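Can a school district spend referendum money on something that was not listed on the ballot?
Posted in Local Government and Schools, May
Asked by a Dillilton resident
13 answers requested, 3 received

Our district passed an operating referendum two years ago. The ballot language mentioned staffing and building maintenance. The budget summary mailed to households this spring shows part of the new revenue going to transportation, specifically the contract with Brophy for the Fonside routes. I have no objection to the buses. I would like to know whether the district is permitted to do this, and to whom a resident should direct a formal inquiry.

Answer 1 (42 found this helpful)

The answer depends on the type of measure that was approved. A bond measure is ordinarily restricted to the purposes stated in the question, and the proceeds are held in a separate account. An operating levy generally raises the district's overall taxing authority, and the revenue enters the general fund. Descriptions of intended use in an operating question are in many states treated as explanatory and do not bind the board in later years.

Residents should obtain the full resolution that placed the question on the ballot. The printed ballot often carries a shortened version, and the resolution may contain limits that the short version omits. The district clerk is required to keep it. Please also review the minutes of the meeting at which the transportation contract was approved. If funds were moved between budget categories, a recorded vote should appear there.

A written inquiry should be addressed to the business office, with a copy to the board secretary. State the fiscal year and the budget line in question, and ask for the fund from which the contract is paid.

Answer 2 (5 found this helpful)

They can do whatever they want once it passes. Ours did the same thing.

Answer 3 (18 found this helpful)

The first answer is correct as a general matter. Two points should be added.

First, transportation is frequently supported by its own levy or by state reimbursement. A summary mailed to households may combine several sources under one heading, so the referendum revenue may not have paid for the contract at all. The annual financial report separates these funds and should be consulted before any complaint is filed.

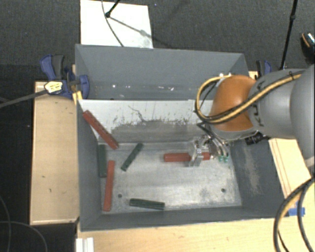 Second, many districts set a period for public comment before the final budget is adopted. Comments submitted in writing during that period become part of the record, while remarks made afterward usually do not. The Wulero district, where I reside, limits written comments to 600 words and accepts them until 5 p.m. on the date of the hearing. Dillilton will have its own rules, and the clerk can supply them upon request.

If the reply from the business office is unsatisfactory, the next step is the county or regional office of education.

3 comments

The resolution was posted under "Elections" on our district's site and not under "Finance." It may be worth checking both.

Answer 2 is not accurate for bonds.

Thank you. I have requested the resolution and the minutes from the clerk.

Share (5)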